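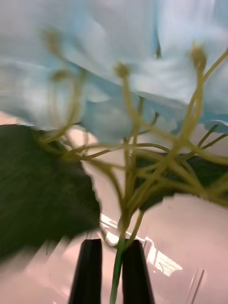
Blue artificial flower held by the stem at a Mugo station, Tonddale workroom.

Mugo at Tonddale: Questions From Staff

Which jobs is Mugo doing?
Picking up single stems and holding them upright. Wiring, shaping petals and final arranging stay with the floral teams.

Will anyone lose hours?
No hours are being cut this season. Two stem-sorting positions have moved to finishing, at the same pay grade. Any later change goes through your shift lead first, with 8 weeks' notice.

Do I have to work next to it?
Only if you have done the station training. You can ask for a different bench — talk to your lead before the rota goes up.

How fast is it?
Slower than an experienced sorter. In March it handled some 600 stems on the day shift. The hand bench did 1593.

Does it record me?
The camera at the gripper points at the stem. Footage is used to correct grips and is not used for performance reviews.

What about taped stems?
Mugo can hold them by the bare part below the tape. If tape lifts or bunches, take the stem out and redo it by hand. 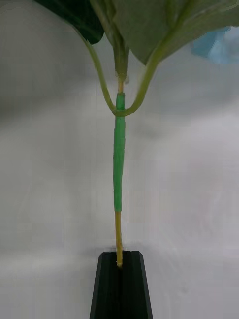 Who do I call when it stops?
Press the red button, then call Jellamari support at extension 1439. Please don't pull a stem out of closed fingers.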